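Inside the Projection Booth: A Conversation with Spyros Giannakopoulos

Published 05/06/2026

Spyros Giannakopoulos has programmed films at the Testa, a repertory cinema with two screens, long enough to have shown most of his favorites more than once. The Testa's spring season closed last month with a restored print of the family drama Sulton, and the cinema has now begun its move to a new digital playback and archive system. He spoke with the Plaso Film Society about audiences, old movies and the work of keeping them on screen.

Giannakopoulos does not select films by reputation. "I read the reviews afterward," he said. "If I read them first, I end up programming somebody else's season." He watches each title at least once on the large screen before it is booked, usually in the morning, and takes notes by hand.

The large auditorium seats 200 and the small one 50. He regards the difference as useful. A film that draws 20 people can feel well attended in the small room, and a quiet audience there tends to stay for the discussion. "They sit close together and they start talking before I have found the microphone," he said.

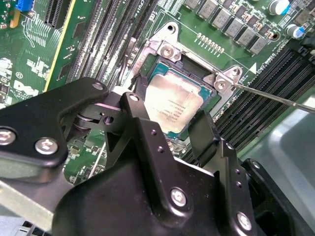

On Comedies and Empty Seats

The January comedy series was a disappointment, and he was direct about the reasons. The films had been scheduled too late in the evening, and two of them ran well over two hours. "A comedy at that hour has to be very good or very short," he said. He intends to repeat the series next winter with earlier start times and a cartoon before each feature.

He was less willing to apologize for Clokix, the silent science fiction serial that divided members last fall. Several wrote to complain about the live percussion score. Others asked when it would return. "I have kept both sets of letters," he said. "I would show it again tomorrow."

Asked about the change of equipment, Giannakopoulos said that members should notice very little. Film prints will still be shown whenever a good one can be borrowed, and the 35mm projectors will stay where they are – a point he raised twice. The new system will handle digital titles, trailers and the cinema's own recordings of past discussions, many of which have never been available to the public.

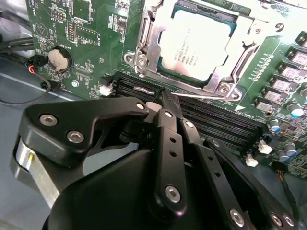

An Intel Xeon processor beside a row of memory slots.

The fall program will be announced to members first. Giannakopoulos confirmed only that it will open with a western, and that he has not yet settled on which one.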